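To: jorkgate-residents list
From: Burgi Tanner, Office of Building Services
Date: 11 October 2023
Subject: Re: Shared laundry and common room - revised rules for the winter period

Dear residents,

Thank you to everyone who wrote in after the first notice. Most of the questions touched on the same points, and the message from Nazmiye Dönmez sets them out more clearly than I could, so I am answering hers on the list with her permission. Her text is quoted in parts, with the reply of this office after each.

> On 9 October, Nazmiye Dönmez wrote:
>
> Dear Building Services,
>
> I have read the notice on the winter rules and would like
> to ask for clarification before they take effect. First,
> the booking sheet. The notice says that laundry slots will
> be booked through the Puletti page and that the paper sheet
> by the door will be removed. Several people on my landing do
> not use the page and have always signed up on paper. Will
> they lose their usual times?

They will not. The paper sheet will stay up until the end of the winter period, and the front desk will copy it onto the Puletti page each morning. Where a paper entry and an online entry clash, the paper entry will stand if it was made before the desk copied the sheet. Residents who have held the same weekly slot for some time are asked to enter it once more on the new sheet, with the apartment number written clearly. Initials alone caused several mix-ups in the spring.

The length of a slot remains two hours. The office did consider a shorter slot, but the dryers in the north building are slow and a full load does not fit into anything less. Please do not book two slots in a row under different names in one household.

> Second, the heating. The common room was very cold last
> winter in the evenings. The notice mentions a new
> thermostat but not the hours. We hold the reading circle
> there and some of our members are in their eighties.

The Aasen thermostat will be fitted before the end of the month. The room will be heated from eight in the morning until ten at night, every day, and will be kept at a lower setting overnight. The dial on the wall will no longer change anything and will be removed at the same visit. A group that expects to meet after ten may ask the desk for an extension by noon on the day of the meeting.

The window at the garden end does not close well and is a large part of the trouble. A repair has been ordered from Tustik, but we have been given no firm date. In the meantime a draft strip has been put along the lower edge. Please leave it in place, even when airing the room, and open the street side windows instead.

> Third, the charges. My statement shows a common room fee
> which I do not recall from earlier years. Is this new, and
> is it owed by those of us who do not use the room?

The fee is not new. It was formerly included in the general service charge and is now listed on its own line, as the residents' meeting asked. It is owed by all 117 apartments in equal parts, whether or not the room is used, under the same clause of the lease that covers the stairwells and the bicycle cellar. The general charge has gone down by the same amount. Anyone whose total is higher than last year for another reason should bring the statement to the desk, and we will go through it line by line.

There is one charge that is in fact new. A private booking of the whole common room, for a birthday or a family meal, will now carry a deposit. It is returned in full if the room is left in order and the key is back by noon the next day. Regular resident groups, including the reading circle, pay no deposit.

> Fourth, and last, the furniture. Will the tables be
> replaced? And may groups leave their things in the room
> between meetings, as we have been doing with our books?

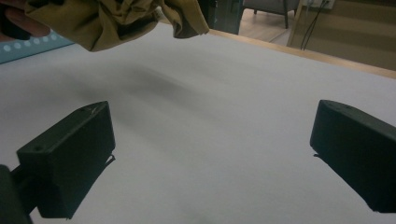 Groups may keep one lidded box each in the tall cupboard, labeled with the name of the group and a telephone number. Books, games and craft supplies left elsewhere in the room will be taken to the desk and held there for the rest of the winter period. The tables themselves will have pale tops with a plain surface, a gray close to white, as in the photograph. Marks will show on a color that light, so please put down a cloth or board before using glue, paint or hot dishes. The old tables will be offered to residents first, through this list, and whatever is left will be collected by the city.

Chairs are not being replaced this year. The sum set aside for furniture was spent on the tables, and the remaining 799 has been moved to the window repair by vote of the residents' meeting.

> Thank you for your attention to these points. I would also
> like to say that the new lights in the laundry are a great
> improvement.
>
> With kind regards,
> Nazmiye Dönmez

The office is glad to hear it, and I have passed the remark on to the electrician.

Two further matters were raised by others. The side door to the laundry will again be locked at nine in the evening - the main entrance key opens the inner door at all hours, so late slots are not affected. Strollers may be left in the passage by the bicycle cellar but not in front of the meter cabinet, which must be kept clear for the fire inspection.

The rules as revised will be posted at both entrances. Residents who need a large print copy may ask for one at the desk.

Yours sincerely,

Burgi Tanner
Office of Building Services
Jorkgate Residences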